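Clothespin

A clothespin (also called a clothes peg in Britain and much of the Commonwealth) is a small fastener used to hold laundry on a line, a rod, or a hanger while it dries. Most are made of wood or plastic, and a few of steel, aluminum, or bamboo. The clothespin is one of those household tools that has stayed nearly the same for generations, and a person raised with one kind will usually recognize all the others at a glance, even in a country where the laundry itself is hung quite differently.

Types

The oldest common form is the one-piece pin, a turned or whittled length of wood with a slot cut up the middle. It is pushed down over the cloth and the line together and holds by the springiness of the wood alone. Traveling peddlers sold pins like these door to door, often with a band of tin nailed around the top to keep the wood from splitting, and in plenty of families the old ones were handed to the children, who drew faces on the knobs and dressed them in scraps.

The spring pin came into wide use in the second half of the nineteenth century. It has two matching legs joined by a coiled wire spring, and squeezing the legs at one end opens the jaws at the other. It grips thick and thin cloth equally well, though the spring will rust if the pins are left out all winter, and the rust can leave a small brown mark that is a real nuisance to get out of a white collar.

Hangers and indoor drying

Where outdoor space is short, pins are often fixed to a hanger or a folding frame and used indoors. A hanger of this sort may be round or rectangular, with the pins dangling from it on short links, and it is especially handy for socks, handkerchiefs, baby clothes, and other little things that would take up far too much room on a line. Many households keep one over the bathtub or near a sunny window, and in apartment buildings with narrow balconies it may be the only drying space a family has.

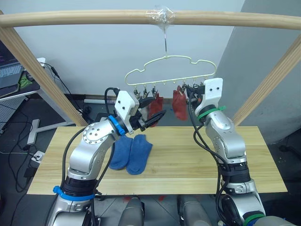
Socks on a hanger with clothespins, near a wooden table.

How socks ought to be hung is a matter of long and mostly friendly disagreement. Hanging by the toe keeps the cuff from being stretched and leaves any pin mark hidden in the shoe. Hanging by the cuff lets the water run down toward the toe, and with one side of the opening pinned and the other left free, air can get inside the sock. Heavy wool socks are generally better laid flat, as the weight of the water can pull them out of shape.

Care

Wooden pins last longest when they are brought in with the wash and kept somewhere dry, traditionally in a cloth bag with a hook that slides along the line. Pins that have turned gray can be scrubbed with warm soapy water and dried in the sun. Plastic pins don't stain, but sunlight makes them brittle over the years, and they tend to snap on cold mornings.

Other uses

Clothespins close bags of flour and chips, hold sheet music on a windy bandstand, and keep glued pieces together while they set. Photographers hang prints from them.

See also

Clothes line
Drying rack
Laundry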